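Simulation group: release errors in the Ralari task set

The nightly run of 08/10/2022 stopped early, and we owe our readers a short report. The Ralari set asks the simulated Franka arm to pick up household objects in a virtual living room. In 243 episodes the controller reported "object released" although the fingers were still closed. The planner then started the next movement with the object in the hand.

No hardware was involved. But the same controller code is used on the real arm in our Fukthorpe laboratory, so we treat the error as a safety matter and have blocked that version there. 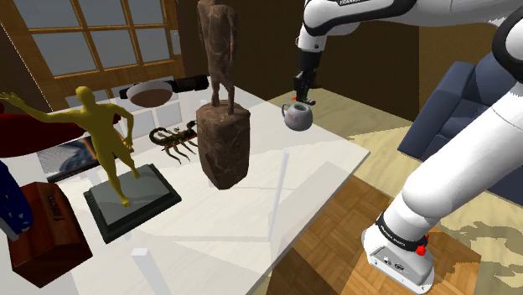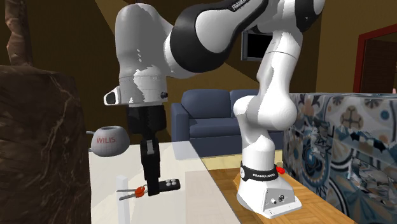 Ralari living room, simulated: the teapot held by its lid knob (first picture) and the gripper at the remote control (second picture).

The cause was found in Barasa, our gripper module. It compared the finger width with a fixed value, and for thin parts such as a knob this value was too large - the grip looked open to the software. Barasa now also checks the contact force before it reports a release.

We repeated 2,165 episodes with the corrected module and two of them still failed. Both are under study. Until they are explained, teams at Grultora should please keep the old speed limit. The next update will follow in November.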